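协作机械臂桌面操作规范图集

页面整理:Nouhaila Benmoussa
适用范围:Drillinia 实验楼二层全部桌面工位

本页收录桌面抓取与装筐作业的现行做法,按作业顺序排列。条文取自 Nillus 内部作业规范第 2 版,与旧版不一致的地方,以本页为准。旧版打印件请从工位上取下,交回资料柜。培训新操作员时可直接使用本页,不必另做讲义。

一、适用的作业

本规范针对单臂、两指夹爪、固定台面的日用品分拣和装筐。双臂工位、移动底盘和带传送带的工位另有文件,不要套用本页的数值。物品以洗护类为主,包括瓶、软管和纸盒。玻璃容器、压力罐和刀具类不在范围内,需要时向 Trương 提出申请,得到书面答复后再上台面。

二、开机前

急停按钮每班试按一次,按下后确认各关节停止,再旋出复位。试按结果记在工位登记表上,签名用全名,不用缩写。
线缆沿臂身走线,留出关节转动的余量,扎带不得扎在转动部位。发现外皮磨损,当班停用,更换之后才能恢复。
夹爪指面用无绒布擦净。指面衬垫有裂口或翘边时成对更换,单边更换会造成夹持偏斜。
台面上不放水杯、手机、螺丝刀和登记表。登记表挂在台侧。

三、台面布置

台面保持浅色、无反光贴膜,相机标定以后不再移动桌子。桌子挪动过,无论距离大小,都要重新标定。
筐放在靠后沿的位置,筐口朝上,开始前检查筐内有无遗留物。
直立的瓶子与筐之间留出夹爪张开后的宽度。高瓶不放在机械臂进出筐的路径上。
纸盒平放,软管可以平放,也可以斜放。同一批次内摆放方式要有变化,不得每次都按同一位置复原。
盖子要拧紧或扣紧。翻盖类产品在上台面前逐个检查。

四、抓取参数

夹持力上限设为 30 N。软管和薄壁瓶从低值开始试,逐步加到能稳定提起为止,不要一开始就用上限。
接近物品的最后一段用慢速,人员在围栏内时全程慢速。
夹取软管时避开管尾封口和管盖,夹在管身中段。夹取纸盒时夹窄边,盒面压出凹痕的应换下,不再用于后续批次。
物品提起后先停顿,确认没有滑动,再向筐的方向移动。
放入时夹爪低于筐沿再松开,不得从高处投放。夹爪不得碰擦筐沿,编织筐尤其容易勾挂。

五、人员站位

一人操作,一人旁站。旁站人员负责急停,手边不安排其他工作。
机械臂通电期间,任何人不得伸手扶正倒下的物品。正确做法是暂停、确认静止、再进入。
长发束起,不戴手链和挂绳工牌。袖口收紧。
来访人员站在黄线外,由接待人陪同。拍照不用闪光灯,闪光会影响相机读数。

六、记录

每批作业记录物品清单、筐的编号、夹持力设定和失败次数。失败包括掉落、夹空、碰倒其他物品和人工暂停,四种分开记,不合并成一个数。
截至 January,本楼层归档的批次共 442 个。缺物品清单的批次不计入,由当班人员补齐后重新提交。
原始记录保存 14 个月,到期由 Vistness 系统提示,经负责人确认后清理。
记录中的商品写通用名称,如牙膏盒、洗护软管、翻盖瓶,品牌写在备注栏。

七、作业中的台面

两指夹爪位于软管处,管身以黑色为主,下端为红色。牙膏盒平放在台面上,盒面印有 DARLIE 字样。
空的编织筐靠近台面后沿,浅粉色瓶子在筐的右侧。
左侧是两只白色瓶子,高的一只为蓝色翻盖,矮的一只为透明盖,位置更靠前。

八、收尾

作业结束后机械臂回到停靠位,夹爪张开,断开使能,再关控制柜。
台面物品全部收回物料架,渗漏的瓶子单独装袋,不与纸盒同放。
登记表写明离岗时间。下一班到岗前台面保持清空。
对条文有修改意见的,写明条号和理由,交给页面整理人,口头意见不作为修改依据。
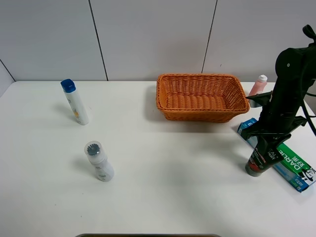 修改意见收到后先在一个工位上试行,试行期间其他工位仍按现行条文执行。试行结果和修改后的条文一并贴在资料柜门上,原条文同时撤下。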